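About us

Hi, and welcome to the Bumstead Robotics Club page! I'm Lejla Halilović, I teach maths and digital technologies at Bumstead College, and I've been running the club since the August when the old ceramics room came free and I put my hand up for it before anyone else could. We meet after school in term time, and this year most of our energy is going into handwriting.

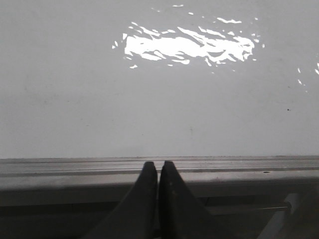
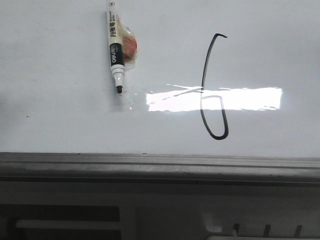
At the whiteboard: the gripper down at the rail, and a marker taped up beside a figure that looks like a 6.

So, handwriting. The job the students have set themselves sounds tiny when you say it out loud. The arm picks up a whiteboard marker, writes a digit that a stranger can read, and puts the marker back where it found it. That's it! My Year 9s gave themselves a fortnight for the whole thing at the start of the year (they're a confident bunch) and we're still going, and I think they'd tell you it's the best project we've had.

Who we are

There are 20 of us on the roll at the moment, from Year 7 up to Year 12, and on a good afternoon most of them turn up. You don't need to know any coding to join. You don't need to be good at maths either, though I'll probably sneak some in while you're not looking. Some of our members write software, some would rather have a screwdriver in their hand, and one or two come mainly for the toasted sandwiches and then get hooked somewhere around week three. All fine by me.

We split into small crews. The hardware crew looks after the arm, the fingers and the mounts. The cameras crew deals with what the robot can see, and this term that mostly means glare, because a shiny whiteboard under a ceiling light is a rotten thing to look at. The software crew keeps the recordings in order and does the training runs. People swap crews at the end of each term, and they can grumble but they still have to swap – I've had Year 12s who'd never held a hex key until I made them.

How we work

We started out trying to program every movement by hand. Go up this far, go across that far, close the fingers. It worked beautifully until someone bumped the table, and then the arm wrote a very nice digit in mid-air. After that we moved over to teaching by demonstration, where a student steers the arm through the job, we record it, and the software learns from the recordings.

That takes a lot of recordings. We've got 967 good ones in the folder so far and the students want 3,000 before the end of the year. I've suggested that might be a bit ambitious. I was outvoted. There's a chart on the back of the storeroom door and whoever finishes a batch gets to colour in a square, and yes, the Year 12s care about the squares just as much as the Year 7s do.

Digits turn out to be a lovely thing to teach a robot, by the way. A 1 is one stroke and everybody gets cocky. An 8 crosses over itself and a 4 makes you lift the pen. A 6 is the one we argue about most, since the loop has to close and it has to close in the right spot, otherwise you've got something that could be a b or a 0 with a tail. We have had very long discussions about what counts as a readable 6. Our rule now is that a person from outside the club gets to decide, and the front office staff have been extremely patient with us.

Competitions

Every year we take a team to the Prokville Schools Automation Challenge. The first time we went, our laptop wouldn't talk to the arm and we spent most of the day under a trestle table. Last year we came 5th, beat Pryor High by a whisker, and sang the entire way home on the bus. Pryor are good friends of ours, I should say. They lent us a power supply once when we really needed it, and we've promised to return the favour (and the power supply).

The Nununach Trophy is the one the kids really want. It goes to the team with the best written logbook, and I love that it exists, because it means the student who writes everything down properly matters as much as the one driving. We write up each session before anybody goes home. What we tried, what we changed, what we'd do next. Spelling optional, dates compulsory.

What it costs

Membership is free for Bumstead students. Competition trips have a small charge for the bus and lunch, and if that's tricky for your family, please just send me a quick note and we'll sort it out quietly. We're always glad of dry-erase markers, masking tape, old USB cables and decent biscuits.

Come and see us

Our open afternoon is on Sun 9 March in the old ceramics room, which still has the good sinks. Parents, grandparents and little brothers and sisters are all welcome. You can have a go at steering the arm yourself, and you'll come away with a lot more respect for your own wrist!

If you can't make it, drop in after school once term's under way and ask for me. Closed shoes please, hair tied back if it's long, and bring a jumper. The heater in that room has been on the repair list for ages.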